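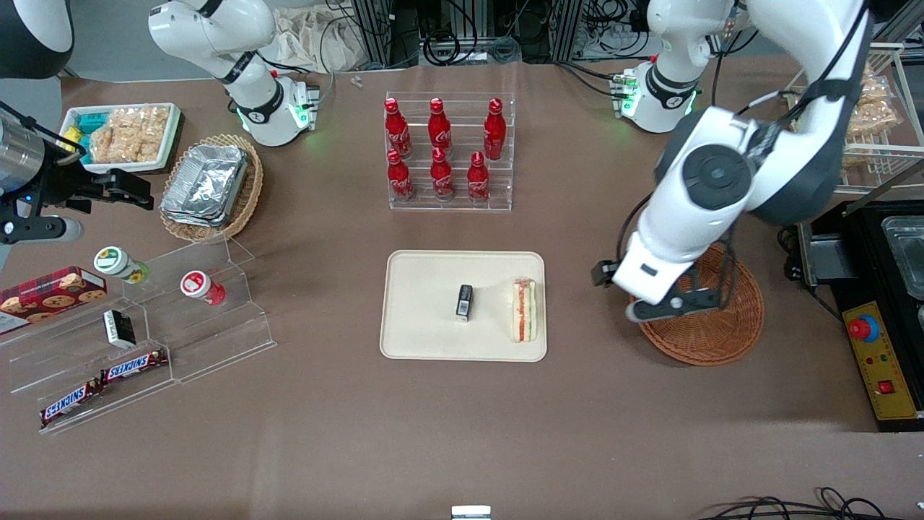 Photo: Vaughan Doolan / Condbridge

2.2 Planning the purchase: two-arm packing cell

Complete this section before placing an order. Quantities entered here carry over to the parts sheet in section 2.3.

1. List the goods the cell will handle. Enter bottles, boxed items, wrapped food and bagged snacks on separate lines. Bags and rigid packs often need different finger pads.

2. Enter two arms and two grippers. Order one spare set of finger pads per gripper.

3. Measure the table. Baskets, trays and tiered stands take up reach as well as surface. Draw them on the layout sheet at full size.

4. Reserve space for the emergency stop. It must be within reach of the operator's seat.

NOTE: Stands, baskets and trays are not part of the Vaselum base kit. Budget 27 percent of the kit price for fixtures, cabling and framing.

5. Add the Nerkard service plan, part 3669, if the cell will run more than 15 hours a week.

6. Send the completed sheet to Condbridge. Quotes requested after June use the new price list.

CAUTION: Do not size the power supply from the arms alone. Include the grippers, sensors and any appliance on the same circuit.

For cells with a Pal controller, go to section 2.4.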